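Birnholm stattet Leseräume mit neuen Arbeitstischen aus

Birnholm, 3.4.25. Die Stadtbücherei Birnholm hat die beiden Leseräume im Obergeschoss neu möbliert. Die alten Tische, die noch aus der Zeit vor dem Umzug in das Gebäude an der Rorside stammten, sind abgebaut und werden im Mai über den städtischen Bauhof abgegeben. An ihre Stelle treten 40 Einzelarbeitsplätze mit hellen Tischplatten. Geliefert wurden sie von der Firma Fahmy, die bereits die Regale im Erdgeschoss eingebaut hatte.

Die Bücherei hatte die Neuanschaffung im vergangenen Jahr beantragt. Anlass waren wiederholte Beschwerden über wackelnde Tischbeine und über Kabel, die quer durch die Räume lagen. Wer mit dem eigenen Rechner arbeiten wollte, musste bisher eine der wenigen Steckdosen an der Fensterwand benutzen. Verlängerungskabel waren zwar geduldet, führten aber regelmäßig zu Stolperstellen im Gang.

Die neuen Platten haben deshalb Durchlässe für Ladekabel. Die Kabel werden durch die Öffnung nach unten geführt und dort an eine Steckdosenleiste angeschlossen, die unter der Platte befestigt ist. Die Leisten werden abends nach der Schließung zentral abgeschaltet. Eigene Mehrfachstecker dürfen in den Leseräumen nicht mehr verwendet werden.

Zu jedem Arbeitsplatz gehört außerdem ein Drahtkorb. Er ist für Schreibzeug, Notizen und Bücher gedacht, die während des Aufenthalts gebraucht werden. Taschen und Rucksäcke bleiben wie bisher in den Schließfächern am Eingang. Die Körbe sollen beim Verlassen des Platzes geleert und auf dem Tisch stehen gelassen werden. Was am Abend noch darin liegt, kommt an die Ausleihtheke und wird dort aufbewahrt. Bücher aus dem Bestand werden am nächsten Morgen wieder eingestellt.

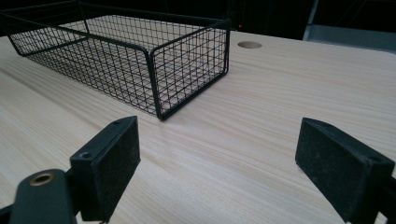
Tischplatte mit rundem Kabeldurchlass und schwarzem Drahtkorb in der Stadtbücherei Birnholm.

Bei der Auswahl der Möbel hatte die Bücherei zunächst auch Tische mit festen Aufsätzen und seitlichen Trennwänden geprüft. Diese Variante wurde verworfen, weil sich die Plätze dann für Gruppen nicht mehr zusammenstellen lassen. Die jetzt gekauften Tische können verschoben werden, sofern vorher die Leiste vom Bodenanschluss getrennt wird. Das übernimmt auf Anfrage das Personal. Nutzerinnen und Nutzer werden gebeten, die Tische nicht selbst umzustellen.

Die Zweigstelle Punstead erhält ebenfalls neue Möbel, allerdings in kleinerem Umfang. Dort werden zwei Tische im Zeitschriftenbereich ausgetauscht. Die Arbeiten sind für Mai vorgesehen, die Zweigstelle bleibt währenddessen geöffnet. Der Zeitschriftenbereich ist für die Dauer der Montage nicht zugänglich. Aktuelle Hefte liegen in dieser Zeit neben der Rückgabe aus.

Für Reinigung und Ersatzteile stehen der Bücherei in diesem Jahr 1.000 Euro zur Verfügung. Die Tischplatten sollen nur mit einem weichen, leicht feuchten Tuch abgewischt werden. Heiße Getränke sind in den Leseräumen weiterhin nicht erlaubt, Wasser in verschließbaren Flaschen dagegen schon.

Die Leseräume sind zu den üblichen Zeiten der Bücherei geöffnet. Eine Reservierung ist für einzelne Plätze nicht nötig. Gruppen, die mehrere Tische zusammenstellen möchten, melden sich spätestens zwei Tage vorher an der Ausleihtheke. Dort gibt es auch einen Aushang mit den Regeln für die neuen Arbeitsplätze. Schäden an Tischen, Leisten oder Körben können ebenfalls an der Theke gemeldet werden. Die Nummer des Platzes steht auf einem Aufkleber an der Unterseite der Platte.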